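Talk notes, 10/17/19. Automation in the room, not the office. Keep it under 30 min, leave time for q's

OPEN. Skip the bio. Ask for hands: who here has folded something for money? Wait. Let them look around.

Then: I run training at Wustia. We do furnished rentals, linens, turnovers. 1,183 beds. Two years ago the job was strip, make, fold, next. Now part of the job is showing a machine how. Same people doing it, diffrent work.

Start with the bed. Everybody thinks the bed is easy.
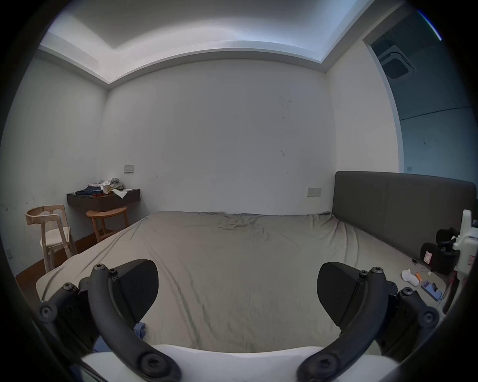
Bedroom, gripper open over the fitted sheet.

Point at the wrinkles. A person smooths that without thinking. Somebody with a gripper has to think about it, every time. That's tiring in a new way. Quote from the crew survey: "my hands are bored and my head is cooked." PAUSE, gets a laugh, don't step on it

What changed, go fast:
- pace. Used to be rooms per shift. Now clean takes per shift, and a slow good one beats a fast bad one. Old hands hated this for a month
- pay. Hourly for the grip work, no piece rate. Say it plainly, somebody always asks
- breaks. Every 13 takes, put the thing down. Wrists!!
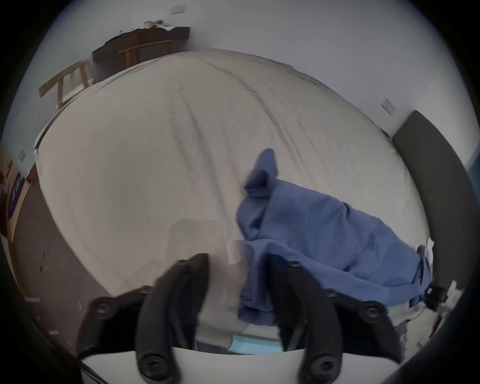

Soft stuff is the hard stuff. Towels ok, sheets ok-ish, knits are a pain. Where do you grab it? Our folders have opinions and they don't agree, and the Dufour people wanted one right way written down. Took us most of October to say no, there are a few. First time I saw housekeeping win an argument with engineering. Tell the story short, not the long version with the van

Who owns the know-how. Slow down here. If 1,000 folds of yours end up in the Arkex system, what do you get? Right now: hourly rate plus a name on the training log. I don't think thats enough. Say so.
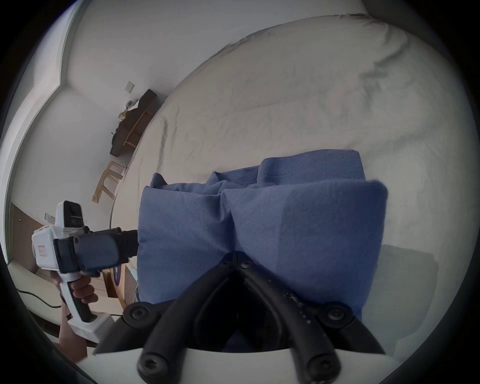 Sweatshirts were our worst item and still are. Thick, fuzzy, the bundle wants to open back up. The crew rewrote that instruction sheet themselves, four lines, and it's better then mine was.

Jobs question. WILL come up. Don't dodge. No cuts at our site so far, two people moved over to checking takes, one moved back bc she missed walking around. Can't promise for Penedico, different owner, different contract.

Ask at the end: who in your building already knows the hard part, and have you asked them yet?

Water. Mic off before walking away. Handouts are on the back table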